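**Kinarik play kitchen set** – item 809

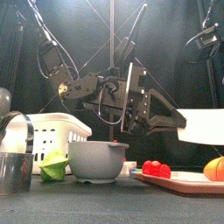

*Photo: Skostammont, 2022-11-16*

A mixed set of toy foods and kitchen pieces for nurseries, playgroups and home corners. The pot is stainless steel with a polished side and a curved metal handle, so small cooks get something with a bit of weight to it.

- Stock held: 300 sets
- Trade orders: from 2 sets
- Carriage: free on orders of 100 sets or more
- Storage: one lidded box per set, supplied

Wash the pot by hand and dry it with a soft cloth. Toy foods should be wiped only – please don't soak them. For play use; keep off the hob.

Packed by Ristano. Spare toy foods are sold separately under the Lâm name and have been back in stock from September.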